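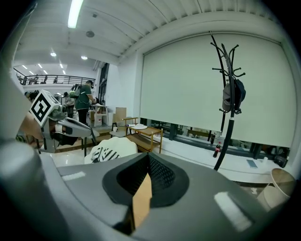
3 min read

Six people run Bouvier, the small film distributor in Ollemby, and when I visited in November all of them seemed to be on the phone at once. The co-founder I had come to meet waved me into a side room, closed the door and started talking before I had my notebook open. She asked me to leave her name out of this. "Put the films in," she said. "We have a slate to sell and I'm terrible in headlines."

So, the films! Bouvier releases three a year, all of them picked up after the big streaming buyers had passed. This year's surprise is Altent, a slow, funny, gorgeous drama about two sisters who inherit a ferry. I had already seen it twice when we met, and I told her so, probably too many times.

"We watched it in a hotel room on a laptop with a bad speaker," she said. "My partner was crying by the time they get the engine going. I called the sales agent from the hallway. I didn't even have a number in my head, I just wanted to be first."

The number, when they got to it, was small. What Bouvier could offer was time in theaters, and she gets very animated on this subject. A streaming deal would have put Altent on a home page for a weekend. Bouvier opened it on one screen, the old Lenport theater downtown, and simply let it stay there.

"The manager gave us the early evening slot, which everyone says is dead," she said. "Well, it's dead if you show people something they could see at home next week. We told them they couldn't. There was no date for streaming. I still don't have one."

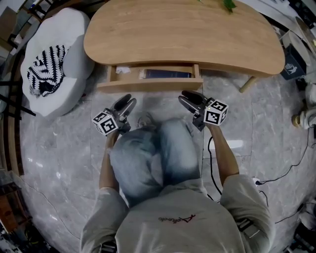

On the floor by the desk.

Three weeks in, the Lenport moved the film to its bigger room. By the end of the run it had sold 2000 tickets at that one theater, a figure she wrote down for me and underlined. I asked if that was enough to live on.

"For a franchise picture, that's a rounding error," she said, laughing. "For us it paid for the prints, the posters and the next trip. And other theaters call you. They hear about a full room faster than they hear about a good review."

She used to work in acquisitions for a much larger company, and she is fair about it. The money was good and she liked the people. Her complaint is with the calendar, where a release date got fixed before anyone in the building had watched the movie all the way through.

"I'd be asked how it would perform, and I'd say, well, it's a sad movie with a great dog in it, can we start there?" she said. "I missed talking about movies."

They certainly talk about them at Bouvier. Every purchase has to be argued out over lunch, and a single firm no can stop it. She has lost a few of those arguments - one of them over a musical she still hums - and she thinks the rule has saved the company more than once. 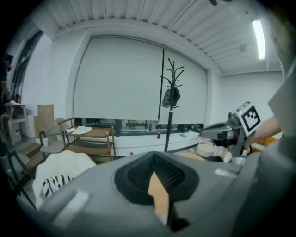 The big white screen, pulled down.

I wanted to know about next year. Two titles are signed and she wouldn't give me either, though she did say that one is a comedy "with an actual plot" and the other runs well past the length any exhibitor likes. The third slot is open.

"I want a thriller," she said. "A proper one, where you grab the arm of the person next to you. Nobody makes those at our price, or they do and I haven't found them yet. If you see one, call me."

She would also love to bring back the printed program notes that the Lenport used to hand out at the door, a single folded sheet with the cast on one side and a short essay on the other. She has a box of old ones at home. The printing quote came in while I was putting on my coat, and she read it standing up, made a face, and went to find her partner to argue for it anyway.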